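Cloltton Home Help > Floors > Wood

Cloudy film on a light herringbone floor, plus small gaps in winter

ketside_renter
Posted in Wood, 311 views

We moved into the upper floor of an older house in Ketside in August. The living room, hall and dining room all have a light herringbone wood floor. The previous owner had it sanded and finished before selling, and the paperwork says "water-based finish, satin" and nothing else. No brand, no number of coats.

When we moved in it looked fine. Since then it has picked up a cloudy film that shows up in the late afternoon when the sun comes in low. Socks leave marks in it. Bare feet leave worse marks. I have been mopping once a week with warm water and a capful of Casado wood soap, and after each mopping it looks good for a few hours and then goes cloudy again.

What I've tried so far:
Plain water on a wrung-out mop. Film still there, maybe a little streakier.
Vinegar and water, one time. My sister-in-law told me to stop, so I stopped.
A dry microfiber pad. Picks up dust but doesn't touch the film.

The other thing is that small gaps have opened between some of the blocks, mostly near the radiator in the dining room. The widest one takes the edge of a dime. They were not there in the summer. Total area is a little under 1,000 square feet, so I would like to avoid having the whole thing sanded again if it can be cleaned.

Two things I'd like to know. Is the film something I'm putting down with the mop or is the finish going bad? And should I fill the gaps now or wait?

plankandblock
Member, 2,438 posts

The film is almost certainly soap. Wood soap of that type is oil based and is meant to leave something behind. On an oiled floor that's the point of it. On a water-based finish it has nowhere to go, so it sits on top and builds up a little more every week. A finish that is failing looks different. It goes gray in the traffic lanes, it feels rough, and a drop of water left on it for a few minutes makes a dark spot.

Test first. Pick a spot behind a door. Wipe a square foot of it with a white cloth dampened with warm water and a few drops of plain dish detergent, then wipe it with a second cloth and clean water, then dry it with a towel. If the cloth comes up gray or tan and the square looks clearer than the floor next to it, you have residue. Put a drop of water on the same square, wait 5 minutes, and wipe it off. If there's no dark mark, the finish is still doing its job.

If it passes, do the whole floor like this:

Vacuum with the brush roll turned off. Go with the direction of the room, then across it. Herringbone has seams running two ways and grit hides in both.
Mix one teaspoon of dish detergent in a gallon of warm water. More detergent makes more work.
Do a section no bigger than a card table. Wipe with a damp (not dripping) flat pad.
Go over it again with a pad and clean water.
Dry it by hand before you start the next section.

It is slow. For the area you have I would split it over two or three days. Change both waters when they turn cloudy, which will be often at the beginning. Expect to do the worst places twice.

After that, switch to a cleaner made for polyurethane. Clerkeo sells one in a spray bottle and a refill jug, and there are plenty of others. Read the label and skip anything that says "polish," "shine," "restores," or "oil." Mop once every two weeks at most and vacuum in between.

Your sister-in-law is right about the vinegar. One time won't have hurt anything. Done every week it will take the sheen down.

On the gaps, wait. Heat is on, the air is dry, and the blocks have shrunk a bit. Buy a cheap humidity meter and put it in the dining room away from the radiator. If it reads under 35 percent, a humidifier will do more for you than any filler. If you fill now, the wood will swell in the summer and push the filler up in little ridges, and then you'll be back asking about that. Look again in June. Any gap that's still open by then can be filled, with a flexible filler in a color slightly darker than the wood.

hallway9
New member

We had the same thing and just used a steam mop. Came right up. Took maybe half an hour for the whole downstairs. Don't overthink it.

plankandblock
Member, 2,438 posts

Please don't use a steam mop on this floor. Most finish makers say not to, and small blocks have a lot of edges for the steam to get into. You may get away with it for a year and then start to see white lines along the seams – by then it needs sanding.

secondcoat
Member

I agree with the first reply on the soap and on waiting with the gaps. I clean and recoat floors for a living, mostly rental units and small offices, and I'd add a few points.

First, the light. A lot of people judge the floor from where they normally stand, with the ceiling light on, and then they think they're finished. Turn the ceiling light off and set a lamp on the floor at one end of the room. Look across toward the lamp. Film shows up as a dull patch with a clear edge where your last section stopped. Mark those with painter's tape so you can find them again.

Second, pale herringbone is harder to read than straight planks. The blocks run at two angles and they reflect differently, so from one side of the room half of them look lighter. Walk around to the other side and the light and dark blocks trade places. That is normal and no amount of cleaning changes it. A block that stays dull from both sides is the one to go back to.

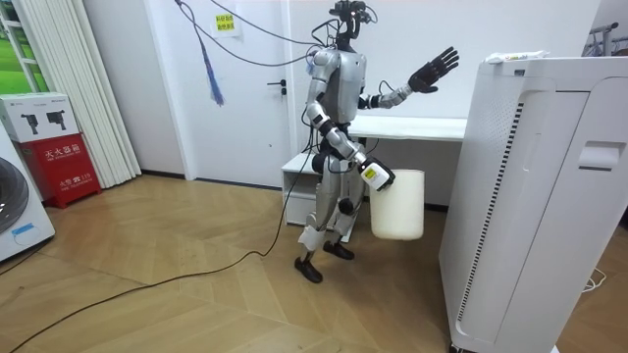
Water is where most of the damage gets done on these floors, and it usually comes from the container and not from the mop. People fill a pail to the top, drag it from section to section, and slop a little over the side each time. Then they leave it parked in one place with a wet ring under it. Carry it by lifting it clear of the floor, the way the white one is held in the photo, and when you do put it down, put it on a folded towel. Something plain and flat-bottomed like that is all you need. I like the slightly see-through plastic because you can tell from outside when the water has gone dirty. Fill it a third of the way. Use two of them, one for detergent and one for rinse, and write on the lids if they have lids so they don't get swapped.

Third, pads. Bring more than you think. When a pad has gone gray on both sides it is only moving soap around. I would have at least a dozen for a floor your size and wash them without fabric softener, as softener leaves its own film.

Fourth, if it's clean and you still don't like the look, you may be able to have it screened and recoated without a full sanding. The old soap has to be completely off or the new coat will peel. Tell whoever quotes the job that oil soap was used. Some will turn the work down when they hear that, and the ones who ask to do an adhesion test in a closet first are the ones I would hire.

ketside_renter

Did the test square behind the dining room door. First cloth came up tan, second one a little less so, and the square is obviously clearer than what's around it. Water drop left no mark. So it's the soap.

I bought a humidity meter too and it says 28 percent in the dining room. Humidifier is on order. I'll start on the hall because it's the smallest, and leave the gaps alone until summer.

The steam mop is going back in the closet.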